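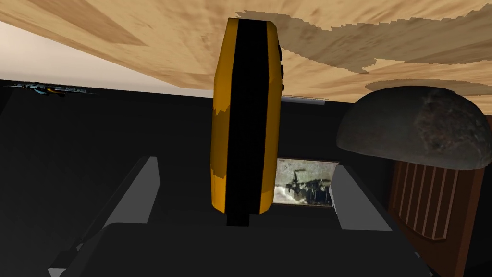

Floating bridge vs. fixed bridge on a tenor ukulele build — help me decide before I glue anything

fretnotfred
Hi everybody, long-time reader and only an occasional poster. I've been building a tenor uke on and off since December (mostly off, if I'm telling the truth) and I've reached the part where the bridge goes on. My plans come from the Grelmont booklet, which shows a regular glued-down bridge with a slotted saddle. But a fellow at our strum circle in Vetham has a uke with a floating bridge and a tailpiece, and I fell a little bit in love with how it sounds. It's drier and quicker, more like a little archtop guitar.

So now I'm stuck. The top is spruce, already braced, and the box is closed up. Scale length on the plans is 392 mm, which I know is on the short side for a tenor, but I have small hands and it suits me. Strings will be plain nylon. Can I just switch to a floating bridge at this stage, or am I asking for trouble? I'd love to hear from folks who have done it either way.

plunkydory
Welcome to the part of the build where everybody freezes up! I've done 3 with floating bridges and I love them all, so you can guess which way I'm going to lean. The nicest thing is that you can slide the bridge back and forth until the intonation is right where you want it, and if you change string sets next year and the notes go sour, you slide it again. With a glued bridge you get one shot, and then you're filing the saddle a hair at a time and muttering to yourself.

The other nice thing is that there's no bridge trying to peel itself off the top on a hot day. I had one let go in the back seat of the car years ago, and I still remember the noise it made.

oldcedarshavings
I'm going to be the wet blanket, and I hope you'll take it kindly. A closed box that was braced for a glued bridge isn't the same animal as one braced for a floating bridge. A glued bridge pulls and twists the top. A floating bridge pushes straight down on it. If your braces are light and fan out behind the soundhole like the ones in the Grelmont booklet, the top is set up to handle the twist, and it may sink under a steady downward push. It might not happen this month, but give it a couple of summers.

Nylon also doesn't have a lot of push to begin with. Plenty of floating-bridge ukes out there sound thin, and I think it's because the builder borrowed the idea from steel-string instruments and didn't rethink anything else.

plunkydory
Well, I'd disagree with you on the thin part. Mine aren't thin at all! They are quick to die away, I'll give you that, but for strumming with a group I like that, because the chords don't pile up on top of each other. The break angle over the bridge matters an awful lot. If the tailpiece sits too low you press the tone right out of it, and if it sits too high the bridge skates around when you dig in. I ended up making the feet of the bridge fit the top by taping down a sheet of sandpaper (I used 60 grit to rough in the shape and then 400 to clean it up) and rubbing the bridge back and forth along the string line until I had full contact. It takes an evening and a good radio program.

oldcedarshavings
60 grit on a finished spruce top? I had to sit down for a minute.

plunkydory
Ha! The paper goes grit side UP, taped over the top, with a piece of thin card underneath. The top never gets touched. I should have said so the first time, sorry to scare anyone.

fretnotfred
Thank you both, this is just the kind of back-and-forth I was hoping for. I got a mirror in through the soundhole this morning and had a look at the braces. They're the fan kind, and on the slim side, plus there's a flat bridge patch in spruce under where the bridge would go. Does the patch help me any?

tunasandwich_uke
Jumping in here because I made this exact switch, on almost the same plans. The patch helps some. What I did was cut a little post of scrap spruce and wedge it in lightly between the patch and the back, close to where the bridge feet would stand. It kept the top from sinking, and it's been strung up since before my youngest started school. I'll be fair, though, and tell you that it took away some of the volume. My wife noticed before I did. If I were doing it again I'd put that uke back to a glued bridge and build a new box for the floating one, with two long braces running the length of the top.

For the tailpiece I used the small Jivitz one with the hinged plate. It needs a good solid end block to screw into, so check that yours is thick enough before you order. Mine was, but only barely, and I had to use shorter screws than the ones in the packet.

lilac_and_lacquer
Lovely thread. I'll add one small thing from the player's side, as I only build when my husband lets me near the bench. If you rest your hand near the bridge when you fingerpick, a floating bridge takes getting used to. I bumped mine out of place in the middle of a song at the Crichton uke weekend and finished the tune sounding like a sick goose. Now I have two tiny pencil marks on the top so I can put it back. If you mostly strum up by the neck joint you'll never notice.

oldcedarshavings
Pencil marks are a good tip, and so is changing your strings one at a time. Take them all off at once and the bridge falls over, and you get to do your intonation all over again.

To go back to the original question, my vote is to follow the plans on this one. Glue the bridge, make your saddle slot a touch wider than the booklet shows, and you'll have room to fiddle with the intonation too. Mark your spot from the 12th fret, add a little for compensation, and dry-fit with a couple of strings on before the glue comes out.

plunkydory
I'll grumble, but with slim fan braces I'd probably glue it too. I still say you should build the next one my way, though!

fretnotfred
All right, glued bridge it is, with the wider slot. I've got the area taped off and I'm going to leave it alone until after supper so I don't rush it. And I've already started a list for the next one — long braces, thicker end block, a nice maple bridge with feet. Tunasandwich, if you still have the spacing you'd use for those two long braces, would you mind posting it? I'd rather copy someone who has been down the road already.

tunasandwich_uke
Sure thing, it's in a notebook out in the garage. I'll dig it out tonight and put it up here with a sketch.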